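Packing light for a week away: your questions answered

Hello! I'm Lowri Kneath and I've been writing up my little trips from Tutden for a while now. The same packing questions keep landing in my inbox, so I've put my answers in one place.

Last updated Aug 19, 2023

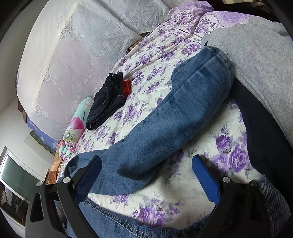
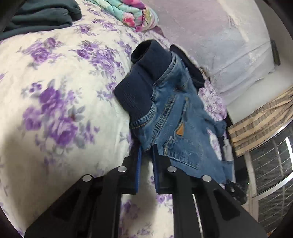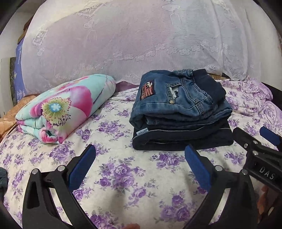

Do you roll or fold?
Both, and I'm not fussy about it. Anything soft and thin gets rolled, anything stiff gets folded. A rolled-up flowery print like the one in the last photo will go down the side of a bag beautifully, while jeans just turn into a great lump if I roll them, so they lie flat at the bottom. I do my packing on the bed because my back won't put up with the floor any more (sorry, carpet).

How big is your bag?
Mine's a 20 litre rucksack from Bedent, bought in a sale and still going strong. It fits under the seat on the Skamatwood coach, and that's all I ask of it!

How many tops do you take for a week?
Three, plus the one I'm wearing. I wash a couple in the sink midweek and hang them over the shower rail. If the place has a radiator I'm laughing.

What about shoes?
Two pairs. I travel in the heavy ones and stuff the light ones with socks. I once took sandals as well, in April, and it rained every single day, so they never left the bag.

Do you bother with packing cubes?
I've tried them and I keep forgetting which cube has what in it. My sister swears by hers. I use old cotton shopping bags, one for undies and one for dirty washing, and they cost me nothing.

How do you stop shampoo leaking?
Bar soap and a shampoo bar in a tin with a tight lid. If you must have the bottle, unscrew the top, put a bit of cling film over the opening and screw it back on.

Where did you stay in Younis?
Lots of you asked after my last post! It was a room above the bakery by the bridge, very plain and very clean, and the smell at breakfast time was gorgeous. Take earplugs though, they start early.

Can I send you my own packing list?
Please do, I love a nosy! Use the contact form and give me a week or so to reply.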